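Paper, tape and a level surface: how one workshop sets out its tables

The fitting-out firm Ollon has prepared work tables for small laboratories, repair rooms and teaching spaces for 11 years. Its smallest job, and the one it gets asked about most, is the covered and gridded table: a plain top, a layer of brown kraft paper, and lines of blue painter's tape dividing the paper into cells. We spoke to the firm's lead fitter, who asked to be quoted by trade only, at the Wuvov workshop in August.

The conversation began with the paper. The fitter uses a heavy grade and buys it by the roll. "Thin paper moves when you put a hand on it," the fitter said. "You get a ridge, and then everything that is meant to stand still starts to lean. With the heavier paper you pull it over the edge, fix it underneath and leave it overnight before you tape."

Taping is done with a long straight edge and a pencil. The first line goes down the middle of the table and the rest are measured from it, never from the table edge. "Table edges are not straight. People think they are. I have had one that was 6 mm out from end to end." The tape is laid without tension, pressed once with a cloth, and cut with a blade held almost flat so that it does not go through the paper.

Spacing depends on what will be put on the table. For loose household items and small balls the fitter allows a cell of 20 cm or more. Smaller cells look tidy on a drawing, but objects end up across the lines and the grid stops being useful for saying where a thing is.

Round objects are the usual test of a finished surface. A tennis ball will find a slope that a short spirit level misses, although the felt gives it some grip and a very slight fall may not show. "I put two down in different places and go and do something else," the fitter said. "If they are where I left them, I sign the sheet." 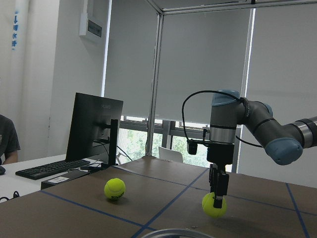
Tennis balls on the papered table, with the blue tape lines and the monitor desk to the left.

Asked about the desk beside the table, the fitter was firm that it should be a separate piece of furniture. Typing shakes a surface, and so does a person leaning on it. Cables are a related matter. Ollon prefers them to drop behind the desk at one point, though in most rooms they are moved within a month – "usually by whoever brings the next screen".

Light is the other thing clients leave until last. Brown paper was chosen over white partly for this. White throws back a good deal of window light, and the tape lines become hard to read in the middle of the day. Roller blinds pulled most of the way down are enough in a room with windows behind the table. The fitter does not recommend full blackout, which means running the ceiling lights all day and gives hard shadows under small objects.

The covering is treated as a consumable. A sheet is replaced when the surface begins to lift or when the tape has been re-laid twice in the same place, as the adhesive takes the top layer of the paper with it. Ollon's own log, kept in a spreadsheet called Sarneo, now has 3,000 entries for sheets and tape changes across all sites. The fitter checks it before ordering and otherwise ignores it.

The next job is a pair of longer tables for Tsai, where the paper will have to be joined. The fitter intends to butt the two sheets together and run a tape line over the join.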